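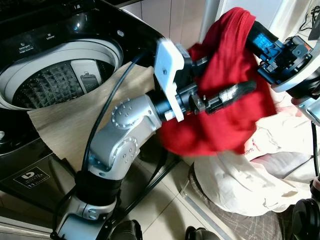
Laundry room changes at Tudora Court from June

The laundry room on the ground floor will move to a new booking and payment system in June. This item sets out what is changing, what it will cost, and what residents need to do beforehand. Please read it through even if you rarely use the room, as the opening hours and the rules on storage are changing for everyone.

Why the system is changing

The coin boxes were put in when the building opened and the firm that made them no longer sells parts. Over the past year there were repeated faults, mostly jammed slots and boxes that took the money without starting the cycle. Refunds had to be handled by hand at the office. Many of the complaints we received about the laundry room were about the coins and had nothing to do with the washing itself.

We asked for quotes from two suppliers, Clelex and Miah. Both offered a card reader and an online booking page. Miah was cheaper to install but wanted a five-year contract with a yearly price rise built in. Clelex offered a two-year contract at a fixed rate, and we have gone with them. The installation charge is $1140, paid from the building reserve. It will not be added to anyone's monthly fee.

How booking will work

Each apartment will get one laundry card. A second card can be bought at the office for $5. Cards can be topped up at the reader by the laundry room door or on the Clelex page, using the account number printed on the back.

Time slots are 90 minutes. The first slot starts at 7:00 a.m. and the last one starts at 8:30 p.m., with the room closing at 10:00 p.m. Under the old arrangement the room stayed open until 11:00 p.m., and the apartments directly above have asked for an earlier finish for a long time. The spin cycle carries through the floor more than people downstairs might think.

An apartment can hold two bookings at once. When one is used, another can be made. If you have not started your machine 15 minutes after the slot begins, the booking lapses and anyone can take it. There is no charge for a lapsed booking, but please cancel if you know you won't be using it.

You can still walk in without a booking if a machine is free. The reader will show how long is left before the next booked slot. If it shows less time than your wash needs, it won't let you start.

Prices

A wash stays at $2.00. A dryer cycle goes from $1.50 to $1.75. This is the first rise in the dryer price in four years and reflects the cost of gas. The reader takes the money at the start of the cycle, and if the machine fails to start the amount goes back on the card within an hour.

Coins will not be accepted after the changeover. If you have rolls of quarters put aside for laundry, the office will credit them to your card at any time in June. Please bring them rolled or bagged by amount. Loose change in jars takes a long time to sort and we would rather not.

Water and electricity

Residents asked at the spring meeting what the laundry room adds to the building's bills, so we went back through the meter readings. In the last quarter the room used 288 kilowatt-hours in its lightest month and 714 in its heaviest. The heavy month was the cold one, when almost nobody was drying clothes on their balconies. Water use was steadier.

Much of the electricity used by a hot wash goes on heating the water. A cold wash does the job for most everyday clothes, and it is easier on colors. Towels, bedding and anything that has been near illness are better on hot. We are not going to set a rule about this, but if you usually leave the dial where the last person left it, it is worth a look.

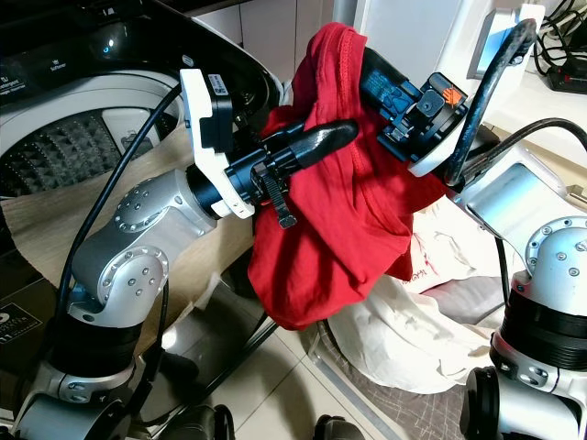
Sorting matters too. A new dark or bright item should go through on its own, or with similar colors, the first couple of times. The office has had two requests this year to pay for clothes that came out pink or gray, and the building can't cover that. Check the drum before you load as well. A single sock left behind by the last person is enough to spoil a load of white shirts.

Detergent

Please use less. The service engineer who came in the spring found soap buildup in several hoses and said the usual cause is people filling the cap to the top. For a normal load, the lower line in the cap is enough. For a small load, use half of that. Too much soap doesn't rinse out fully, and it leaves clothes stiff and can bother people with sensitive skin.

Pods go in the drum before the clothes, not on top of them. Powder is fine but should be dissolved in a little warm water first if you are washing cold, as it tends to clump. Please don't use dye in the building's machines at all. There is a notice on the wall about this already and it still happened in the winter.

Fabric softener is your choice, but leave it out when washing towels. It coats the fibers and they stop soaking up water.

Lint and filters

Dryer lint screens must be emptied after every load. It takes a few seconds. A full screen makes the dryer run longer, which costs you a second cycle, and lint is a fire risk. There will be a small bin next to the dryers for lint only.

Washer filters are cleaned once a month when the room is serviced. If you find one that is clearly full before then, tell the office and we will have it done sooner. Please don't take the filters out yourself. Last fall one was put back the wrong way round and the machine was out of use for nine days while we waited for the part.

Things left behind

The shelf by the window has turned into long-term storage. At the last check it held bottles, baskets, a box of hangers and a bag of curtains that has been there since before the holidays. From June the shelf will be cleared at the end of each month. Anything with an apartment number on it will be kept at the office for two weeks. Anything without a number will be thrown out or given away.

Clothes left in a machine after the slot ends can be moved by the next user. Please put them in one of the baskets provided and not on the floor or on top of a machine. If you are moving someone's laundry, wait five minutes first. Most people are only on the stairs.

The changeover

The room will be closed for two days in the first week of June while the readers are fitted. Exact dates will be on the notice board by the mailboxes as soon as Clelex confirms them. During those two days the nearest laundromat is Plaver, on the corner past the pharmacy. It opens at 6:00 a.m. and has large machines that will take a comforter, which ours will not. Bring the slip from the notice board and they will take 10 percent off a wash.

Laundry cards will be put in mailboxes the week before. If yours hasn't arrived by the time the room closes for the work, stop by the office. Each card comes loaded with $4.00, enough for two washes, so that everyone can try the system before adding money.

If you don't use a computer or a phone for this sort of thing, you can book at the reader itself by pressing the calendar button and choosing a slot. The office can also book for you by phone between 9:00 a.m. and noon. Printed instructions in large type will be on the wall inside the door, and extra copies are available on request.

Other notes

The floor drain near the sink has been slow. A plumber has cleared it once and will be back to look at the pipe. Until then, please don't empty mop buckets into the sink.

The folding table wobbles at one end and will be fixed during the closure. The light over the dryers will be replaced at the same time.

We have printed 200 copies of this newsletter, and spare copies are in the rack by the front entrance. Questions about the laundry room can be left in the office mail slot with your apartment number. We will answer the common ones in the next issue.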